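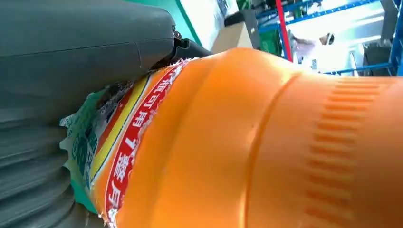 Lolitz Opens Flustitham Handling Lab to Visitors for May Demonstration

FLUSTITHAM, May. Lolitz, a developer of robotic handling systems for warehouses and packing plants, opened its Flustitham lab to outside visitors this month for an afternoon of live demonstrations. Guests came from packaging companies, local colleges and the Flustitham business association.

The main item on the program was Nastarer, the company's picking system for household goods. Nastarer uses a soft-fingered gripper and a small camera mounted close to the fingers to pick up bottles, tubs, pouches and boxes from mixed bins. The system is meant for sites where products arrive in no fixed order and in packaging that changes often.

Visitors were invited to choose items from a table and hand them to lab staff, who placed them in the robot's work area. Plastic bottles were the most requested. Bottles with molded grips, shoulders and curved sides are a common problem for standard two-jaw grippers, which tend to slide along the surface or squeeze too hard in one place. The ribbed lower part of a Nastarer finger bends as it meets an object, so that the pressure is spread along the side of the bottle.

"We asked people to give us the things that cause trouble in their own buildings," said Asmaa Hegazy, who leads the handling group at Lolitz. "Torn labels, dented cartons, bottles lying on their side. A warehouse gets all of that every day, and a demonstration with perfect packaging doesn't tell a buyer much."

The lab's current test set holds 1,532 products, including goods labeled in several languages. Damaged and relabeled items are kept in the set on purpose. Each product is assigned a record that lists its weight, its outer material and the grip positions that have been tried.

A session on changeovers followed the picking demonstration. Lab staff swapped a set of fingers and restarted the cell in front of the group, a job the company lists at 2 minutes in its service manual. Visitors also saw the operator screen, where a failed pick is shown with the last camera view before the gripper closed. Operators can mark the cause and send the item back for another attempt.

Youssra Morsy, general manager of the Flustitham site, took questions at the end of the afternoon. Several guests asked about noise, floor space and how much training a shift worker would need. Morsy said that new operators complete a one-day course at the lab before a system is delivered, and that a second day on site is included in the purchase price.

"Most of the questions were practical ones," Morsy said. "People wanted to know who cleans it, what wears out first and who they call at night. We would like to have those talks before anyone signs an order."

Metwally, a contract packing firm, will be the first customer to run Nastarer on a full shift. Its system is due to be installed on a returns line later this year. Lolitz and Metwally plan to share results from the first 60 working days with other companies that have asked to see them.

A total of 71 guests signed in for the open afternoon. Lolitz will hold another in the fall, with places set aside for students in technical programs. Companies that want to bring their own products for testing should contact the lab in advance so that the items can be checked for size and weight.

About Lolitz
Lolitz designs and builds robotic handling equipment for warehouses, packing plants and returns centers. Its Flustitham site houses the company's test lab, operator training and customer service.

Media contact
Press Office, Lolitz, Flustitham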